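Journal of Everyday Materials > Research > Wood in the Home
Articles Issues Authors Search
Shares 11 Comments 2

3.2 Grain direction and seasonal movement

Wood never really stops moving, and that is what makes it such a rewarding material to study! A board takes up moisture in a humid August and gives it back once the heating comes on, and nearly all of the change in size happens across the grain. Our survey in Alalitz covered 1335 household items, from bread boards to wall cabinets, and the pattern held up wonderfully well.
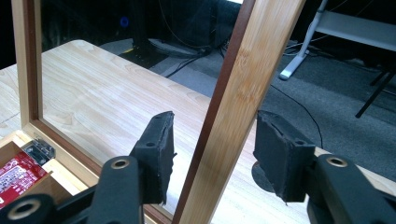 Frame joints deserve far more attention than they usually get. A long, narrow part changes very little along its length, so a frame made of such parts keeps its overall size while a solid panel of the same width swells and shrinks. A wooden stile beside a glass pane, as in the piece shown, is a lovely case: the glass hardly responds to humidity at all, and the wood around it needs a little room to move. Makers in Kassa leave a gap on each side of the pane – a habit we found in their oldest work too.

Tabletops are harder to read. Where the grain runs in nested arcs, the face was cut close to a tangent to the growth rings, and in solid wood we would expect more movement across the width. Veneer follows the core beneath it.

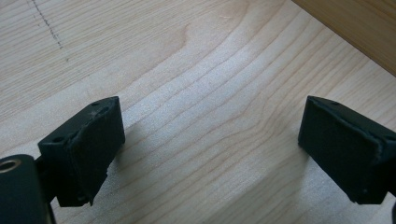

3.3 Small boxes and lids

Lidded boxes were our favorite group. The Ivska workshops fit their lids by season, tighter in summer and looser in winter, and the Flunda records, with 3000 entries on repairs, show how often a sticking lid was simply planed down and then rattled by spring. Hinged lids with a glass panel gave their owners much less trouble.

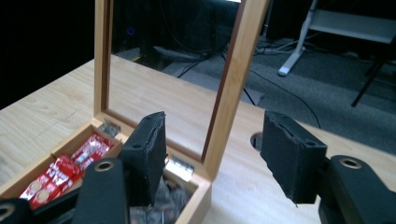

Figure 2. Open wooden box with a hinged glass-panel lid and a thin interior divider.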